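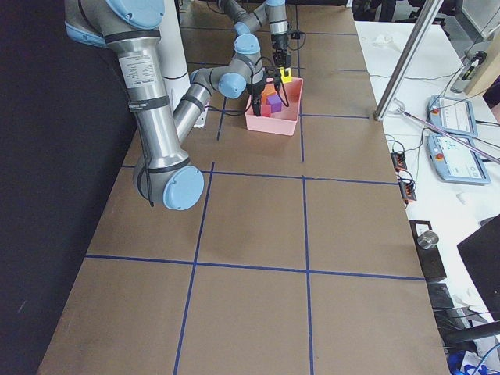
Floor Games, Table Games: making a sorting game for the after-school club
Project report by Ruoxi Cheng
August 3, 2020

I wanted to make a game that a six-year-old could learn without anyone reading the rules out loud. That was the whole idea when I wrote my proposal in April, and I'm quite pleased that it's still the whole idea now, even though nearly everything else about the project has changed!

The game is called Nomorell (a made-up word my little cousin came up with, and it stuck). You have a big grid, some coloured blocks and a tray. Everyone starts with their blocks out on the grid and has to bring them home to the tray in the order shown on a card. If you bring one home out of order, it goes back to the square it came from. It sounds very easy and it is, for the first couple of cards.

The grid

My first grid was drawn in marker on an old bedsheet. It looked lovely and it was hopeless -- the sheet creased, the blocks toppled over and the lines went wobbly as soon as anyone leaned on it. Then I tried chalk on the patio at home, which my mum liked more than I did.

Brown kraft paper is what I ended up with, and I wish I'd started there. It lies flat on a long table, you can pull a fresh piece off the roll when the old one gets tatty, and dark blue tape shows up on it really well. I did the long lines first and the cross lines afterwards. Doing it in the other order meant I kept catching my sleeve on the short bits and pulling them up. The squares (well, rectangles, I never got them properly square) are big on purpose, so that little hands have room and nobody argues over whether a block is on a line.

A tip if you're doing this yourself: tape the paper down at both ends before you start on the grid. I skipped that once and had to redo the lot.

The blocks and the tray

I went through several kinds of block. Small ones are nicer to hold but they get lost, and bigger ones fill the tray too quickly. For colours I kept to ones that are hard to mix up. Red and orange were the pair I worried about, and in our hall in the evening, with the lights on, two of the children did swap them. I've left both in for now. My tutor thinks I should drop the orange, and she may well be right.

The tray needed low sides so you could see what was already in it. I'd been using a shoebox, and the children kept standing up to peer over the edge. A shallow pink plastic one solved that straight away, and the flared rim makes it easy to pick up at the end of a round.

Trying it out

We played it at the Jovdale club over 9 sessions. I made 80 cards, which was far too many -- most groups only wanted the same few again and again. The younger ones made up their own version where you have to say the colour before you touch the block, and I liked it so much that I put it in the rules.

What I'd change

The hard cards need another go. They jump from easy to quite nasty with nothing in between. I'd also like to number the squares along one side, so that a card could tell you where each block begins as well as when it comes home. Kang, who tested the later cards with me, wants a timer. I'm not keen, but I've promised to try it.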